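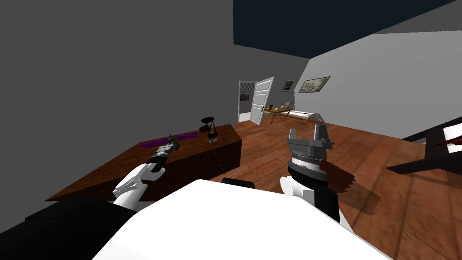
**Unit 8 - Performance reviews and internal mobility**

Read before class: the Hattar case, first 16 pages.

- A review looks back at agreed goals. A development talk looks ahead. Keep the two meetings separate.
- Internal mobility covers promotion, lateral moves and short assignments at another site.
- At Hattar, open jobs are posted internally for 2 weeks before outside hiring starts. Staff in Trornadville and Rastislow see the same list.
- Managers can delay a transfer - they can't block it.

Exercise: draft a transfer policy for Sanska, a firm with 100 employees and one HR manager. One page, due at the start of the next class.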